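Chapter 4
Lids, Racks and the Rest of the Awkward Stuff

If you've worked through the first 3 chapters in order (good on you, most of my students skip straight to knives), you'll have a bench you can see and a drawer that closes. Now we get to the things that don't stack. I've been teaching kitchen organisation at the Esik night school for 18 years and I can tell you that the week on lids is the one where people get cranky. Plates nest. Bowls nest. Mugs will at least stand next to each other politely. A pot lid is round, it has a dome on one side, there's usually a knob or handle poking out of the middle of it, and it wants to roll off whatever you've put it on and carry on across the floor at six in the morning while the rest of the house is asleep.

My own education in this came from Romana Kadlec, who ran the kitchen at the Flulell community hall when I was a junior there. Romana had up to 30 lids on the go on a busy Sunday, and she kept every one of them standing on its edge. I'd been laying mine flat in a tub! To get the bottom one I had to lift out all the others, and the racket was unbelievable. She watched me do it once, went off to the storeroom and came back with a rack, and I've been a convert ever since.

So what are we going to cover? First, sorting: which lids you own, which pots they belong to, and which ones have been hanging about since the pot itself went to the tip (I had a beauty, a lid for a saucepan I'd lent to my cousin and never seen again). Then measuring, and I mean with a tape, across the rim from outside edge to outside edge. After that we'll look at where a rack should live, which sounds like a dull question until you've put one in the wrong spot and had to reach across a hot stove for a month. We finish with drying and cleaning, plus a section on bowls, which share the same cupboards and cause some of the same grief.

A few words you'll need before we start. The rim is the outer edge of the lid, the bit that sits on the pot. The dome is the curved part. When I say a lid is stored "on edge" I mean it's standing up like a record in a crate, with the rim running up and down. "Flat" means lying down, dome up or dome down. A "drip tray" is any shallow base with a raised edge that sits under a rack and keeps the water off your bench or shelf. Some racks come with one and some don't, and if yours doesn't, a baking tray will do the job nicely.

You'll want these handy for the activities:

a tape measure
masking tape and a pen
a soft tea towel
all your lids, including the ones at the back of the cupboard
a rack of some kind, borrowed is fine

Activity 4.1 is the one I'd like everybody to try before reading on. Put one lid in your rack, any lid, and give the rack a gentle nudge from the side. Does the lid rock? Does it lean over and rest on the wire, or does it slide forward? Swap it for a bigger one and do it again. Write down what you notice, even if it seems too obvious to bother with. Vasanthi Annamalai, who took my February class, filled two pages on this and ended up moving her rack to the other side of the sink, so there's more in it than you'd reckon.

Have a look at the pair below as well before you start section 4.1. Stainless steel is what most of us have at home, and I'll be coming back to both the lid and the bowl when we get to water spots and polishing.
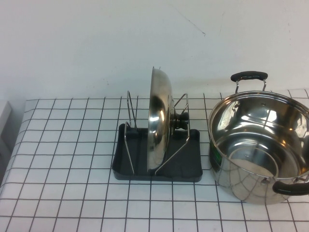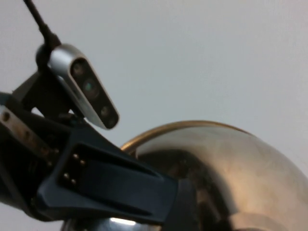
Figure 4.1 Shiny stainless steel: a pot lid on edge in a wire rack (first picture) and the curve of a bowl (second picture).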